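4.2 Recovering door motion from paired head and hand views

Articulated objects were the part of this project we kept putting off, and the locker task is where we finally had to face them. A hinged door leaves the gripper very little freedom: once the jaws have closed on it, the hand must follow an arc whose center it has never been told. Our planner, Hendurura, therefore does not store the demonstrated path as a list of poses. It fits a hinge axis to the stretch of the path in which the jaws are closed, and keeps the approach and the release as separate pieces -- a small change that took us most of May to get right. The hand poses come from the marker cubes on the two grippers, tracked from the head view.
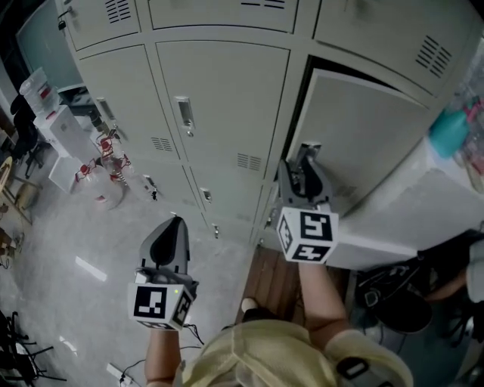 Kenneth Lacson objected, on reading an early draft, that a hinge fit would be thrown off by any slip between the jaws and the door, and that we ought to weight the samples by grip force. We took the point gladly. The fit now drops samples where the jaw opening changes by more than 3 percent from one step to the next, and the remaining poses go into a plain least-squares solve. Of 942 demonstrations, 478 contained a closed-jaw stretch long enough to give a stable axis, and the others were kept for training the approach only.

The hand view plays a different part. It is wide and badly curved near the borders, and the gripper itself takes up the lower portion, so we mask that portion out before anything reaches the perception network. What is left is still very useful, we were happy to find, for telling an open compartment from a closed one and for placing handles relative to the jaws. We cap each episode at 2000 steps, mostly to keep the Rakena loader from running out of memory. 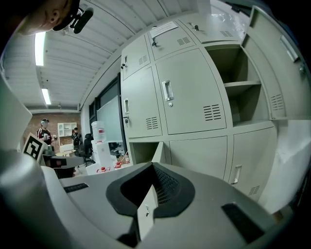 Figure 7. Hand view of the locker bank, with one compartment open at right and the gripper body along the bottom.

Related items
Rakena: a loader for long two-handed episodes
Jumard: checking hinge fits before replay
Notes on masking in wide hand views

Contact the Clestudari group | Copyright the authors | Back to top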